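The Key to 39

The letter from Sotelo came folded in six. No greeting. Just the address on Clivel, number 39, and a key taped to the bottom like an afterthought.

I almost didn't go. Then I went. Ran for the bus, missed it, walked.
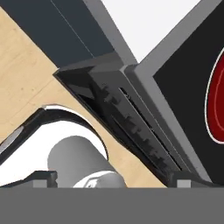 Postell

My aunt's house, it used to be. Sixteen years since I'd been inside. I remembered yellow wallpaper and a smell of onions, a radio going in every room, all on different stations. She said it kept the burglars confused. It kept me confused too.

The key stuck. Then it didn't.

No radios. No wallpaper. Somebody had come in and made it nice – you know the kind of nice. I stood there with my coat on and called out hello, like an idiot. Hello. Nothing came back but my own voice, a little higher then I'd like.

I went looking for the door frame where she marked my height every July. Four pencil lines, the last one crooked becuase I wouldn't stand still. Painted over. I ran my thumb down it anyway. Thought I felt something. Probably wanted to.
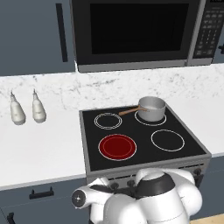

The kitchen at 39 Clivel.

She'd have hated the kitchen. No, that's wrong. She'd have loved it and complained for a week. Blue cabinets, who dusts blue cabinets. She'd have run her hand along the marble when she thought I wasn't watching.

I opened drawers. Don't ask me what for. A spoon, a recipe, one of her awful shopping lists with half the words crossed out. Third drawer down, way at the back, my fingers hit paper. An envelope. My name, her handwriting, all those loops.

Sat down on the floor. Coat still on.

It wasn't money. It wasn't a will or a map or any of the things I'd been making up on the walk over. A page and a half about the summer I broke the window and blamed the neighbor's cat. She knew. She'd always known. She'd paid for the glass and brought the cat a sardine, to apologize.

I laughed so hard I had to put my head down on my knees. Stayed like that a while. Outside the bus went by, the one I could've caught.
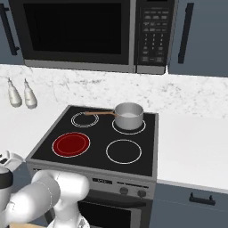
More Short Fiction from Postell

The Grilico Ferry
Six Letters to a Landlord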